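June
posted by Dimbridge

OK, small planner thread, because the thing I've been poking at for weeks finally works in sim and I need to tell someone!

1/ Background: Linier is my little motion planning library. It takes a grasp pose, a scene and a joint state and hands back a trajectory you can run on an arm. It used to be fine at getting anywhere in open space and pretty bad at the last few centimeters above a surface.

2/ The symptom was that the arm would come in on a slant, the fingers would graze the board in the collision model, the check would fail, and we'd replan. And replan. I had one run sit there for 500 replans before the watchdog killed it (I went and made coffee, it was still going).

3/ The culprit was my own code. The goal sampler picked a wrist orientation first and asked the IK solver for a joint solution second, so it kept choosing elbow-down branches that technically reach the pose and then have no way out of it.

4/ New version seeds IK with the elbow high, solves the pre-grasp straight above the target, then does the descent as a Cartesian segment with orientation locked. Two planning problems glued together, each of them much easier than the one I had before.

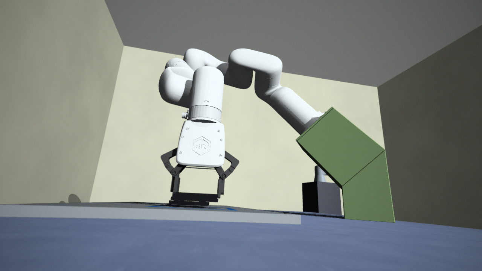
Gripper straight down over the board, elbow up, base on the angled pedestal.

5/ I love looking at that elbow. The slanted mount used to wreck my seeds, because every "home" pose I'd hard-coded assumed a flat base. Now the seeds live in the world frame and get pushed through the base transform at load time. One line of config and you can tilt the base however you like.

6/ Numbers for the people who asked: I ran 2888 randomized starts overnight. Old sampler failed on a depressing share of them. New one failed on 10, and all of those began with the wrist already past a joint limit, so that's a bug in my randomizer. Fixing it tonight.

7/ Jano (the scene loader) got a fix too. Thin flat objects were being padded on all sides by the same margin, so a board grew upward into the space where the fingers need to go. Padding is per-axis now. Should have done that a year ago.

8/ Still ugly: the descent caps out at 2000 waypoints if you ask for fine steps, and past that it just truncates without a warning. Please don't rely on it yet. I want it to raise an error, and then I want to resample properly.

9/ Next up is Bilyk, the bit that watches joint torques during the descent and decides when to stop. In sim the contact forces are noisy enough that my threshold is basically a guess. If you've filtered this kind of signal without adding a ton of lag, my replies are open, send me everything!

10/ Branch is called cartesian-descent, tests are in the usual folder, the README is half written. Break it and tell me how.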